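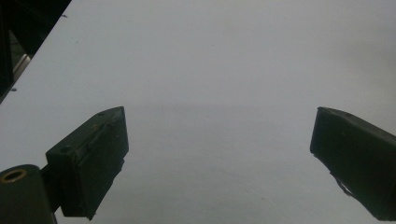
Friday, the gripper open over the white surface.

I slept badly because of the budget. Kam-wah wants the list before lunch on Monday, and I still have two versions of it, one with a second gripper and one without.

This morning I stayed with the gripper for a long time and looked at the fingers. The lower edge of the left one is ragged, as if the pad is starting to come apart. On paper I had written "fingers: good condition," a sentence I copied from last year without looking. I crossed it out. Now the line says "replace pads, both sides," and I have asked Kong for a price. Their answer came after one hour, very polite, and without a price.

The total we may spend is 3,000. Rakiya thinks we should use almost all of it on a new hand-held unit from Clisterano and keep the old one for parts. I understand her, she is the person who loses an afternoon when something gets loose. But the unit alone takes most of the money, and then there is nothing for pads, for screws, or for the small table that Siu-fong has asked for since the winter. I made a calculation with new pads and a spare pair of fingers from Nindunent, and it came to 366 with shipping. I checked it two times. It is so much less that I became suspicious and called them, and a patient man read me the same number.

So maybe we repair now and buy in the fall. Maite says this is what we said last May also, and she is right, I found the note in my own handwriting. She said it kindly — she was eating an orange at my desk — but it stayed in my head all day.

In the afternoon King-fai called from Skernomcombe. They bought the Clisterano unit and waited roughly five weeks for it. He likes the weight, he does not like the cable. He offered to lend us theirs for two days, so that Rakiya can try it before we decide anything. I said yes too quickly and forgot to ask who pays for the transport.

To do: write to King-fai about the transport. Ask Kong again. Measure the place for Siu-fong's table, with the door open this time.

It is almost ten and I have not washed the dishes.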